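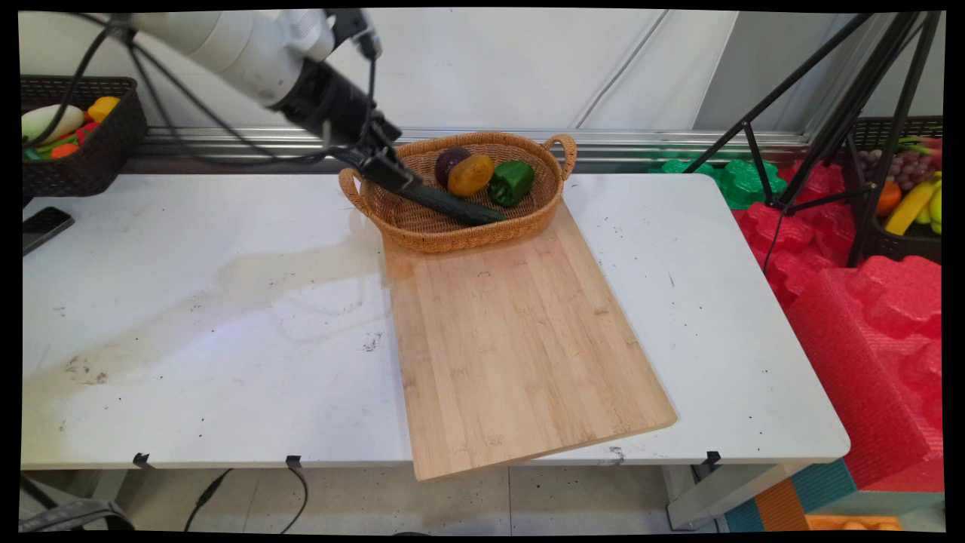 Progress report, gripper comparison, period 2
To: Wafula Ndung'u
From: Arlo Mercado, Cadwaladr bench

Wafula, sorry this is short on polish. Wanted it to you before the budget call at 3. Numbers are final unless I say otherwise. Full log is in the shared folder under Grerkham / period 2.

Where we are

Both grippers have been through the produce set. The Cleltari two-finger is done. The Skirnico is done except for the long items, which I want to repeat, see below. 753 logged attempts between the two. Camera comparison started, not finished. Controller swap not started, waiting on the license.

Spend is under plan for the period. Mostly because the second camera mount cost less than quoted and we didn't have to buy a new table after all. Receipts in the folder. One is missing (cable ties, small screws), I'll eat that one if accounting makes a fuss.

What we ran

Task is the same as in the proposal. Arm picks an item, puts it in the basket or takes it out of the basket, releases, goes home. Items are the usual, cucumber, eggplant, peppers, fruit. Two start conditions: item alone, and item in with others. We added the second one in June after your note that alone was too easy. You were right, it was.

Same arm throughout, same home pose, same speed cap. Finger force set by hand to each maker's suggested middle setting and then left alone. I know you wanted a force sweep. It's a week of work on its own and I'd rather do it on one gripper once we've picked one. Tell me if that's a problem for the board.

Scoring: clean pick, messy pick (got it but it slipped or swung or took a neighbor along), miss. Two of us scored separately for the first batch, and the disagreements were nearly all clean vs messy. We rewrote the definition after that and rescored. The old scores are kept in a separate tab, please don't pull from that tab.

Results so far

Item alone: hardly any difference. Both grippers get almost everything. I wouldn't spend any more money finding out which is a hair better.

Item in with others: Cleltari clearly ahead. The fingers are narrower at the tip and get down between things. Skirnico tends to land on the neighbor first and push it, then closes on whatever's left. When it does get hold it holds well, better than the Cleltari in my opinion, but it has to get there.

Round stuff (eggplant, the fruit): Skirnico ahead. The Cleltari pinches off center and the item rolls out of the fingers on the way up. Most of its messy picks are this. A softer pad would probably help, they sell one, I have a quote for 5 pairs. Not ordered.

Long stuff: this is the one I'm unhappy with. The cucumber is the worst item in the set for both. If the fingers close at the middle it comes up level and goes where it should. If they close toward one end, the other end droops and catches the basket rim or one of the handles. Handles especially. On 13 attempts the basket itself got dragged, and once it does that the next attempts are off too because the basket isn't where the arm thinks it is. I threw out the follow-on attempts but kept the 13.

Some of that is on us and not on the gripper. The grasp point comes from the overhead view, and a cucumber lying on a diagonal with a pepper over one end reads as a shorter cucumber. So the "middle" isn't the middle. I patched it halfway through the Skirnico run, which means the Cleltari long-item numbers are pre patch and the Skirnico ones are mixed. Thats why I want the repeat. 24 attempts each gripper, same patch, should be one long afternoon.

Cameras

Fixed view is good enough for finding the basket and for round items. Wrist view is better for anything partly hidden but loses the item in the last bit of the approach when the fingers block it. No surprise there. Have not got a fair comparison yet since the wrist mount was loose for the first session and we didn't catch it until the calibration check failed. Session dropped.

Glare off the white table top is a nuisance in the late afternoon. Running mornings only until we get a shade over the window. Shiny green pepper is the item that suffers most, detector puts the highlight down as an edge. Matte spray is cheap but then it isn't a shiny pepper anymore, and the partner site will have shiny peppers.

Things that broke or got in the way

- Cable drag. The loops coming down the arm pull on the wrist when it reaches to the far side. Not enough to stop it, enough to shift the fingers a little. Rerouted twice. A proper dress pack would fix it, price in the folder.
- Skirnico driver hung several times after long idle. Restart clears it. Reported to them, got a polite reply and no fix yet.
- Basket creeps on the cutting board. We re-seat it by hand every run. I'd like to leave it unfixed on purpose, the end user isn't going to bolt down a basket. But it does cost us time.
- Lost most of two days to the network change in the building. Nothing to do with the project, just noting where the hours went.

Against the milestones

Milestone 1, bench and item set: complete.
Milestone 2, gripper comparison: complete apart from the long item repeat. Calling it around 90 percent.
Milestone 3, camera comparison: started, behind. Was meant to be half done by now.
Milestone 4, controller comparison: not started. On the original plan it starts next period so not late yet, but it will be if the license takes as long as the last one did.

What I think we should do

Not a final recomendation, but you asked for a lean. I lean Cleltari with the softer pads. The cluttered basket is the actual job and it's the better of the two at that. The round item problem looks fixable with a part. The Skirnico problem is the width of the fingers and we can't fix that, though I did ask them if a narrower set is coming and was told "under consideration". If the repeat shows Skirnico way ahead on long items I'd want to talk again.

If you'd rather keep both alive into the camera work, fine, but then camera work doubles and I need more hours from the student pool. Wouldn't do it myself.

Need from you

- OK to order the pads. Small money, but it's off the original list so I need the yes in writing.
- OK to skip the force sweep until we're on one gripper.
- A nudge on the controller license. They answer you faster than they answer me.
- Whether the board wants video in the next report or just tables. Video takes me a day to cut so I need to know early.

Next period

Long item repeat first. Then pads, if approved, and a rerun of the round items only. Then cameras, mornings, both views on every attempt so we're not comparing across sessions again. Dress pack whenever it turns up. Controller when the license lands.

I'm out for a few days in the middle of the period, the bench will be idle then. Already in the hours.

Arlo

ps. the table in the folder labelled "summary_new" is the right one. "summary_final" is older. I know. Will rename.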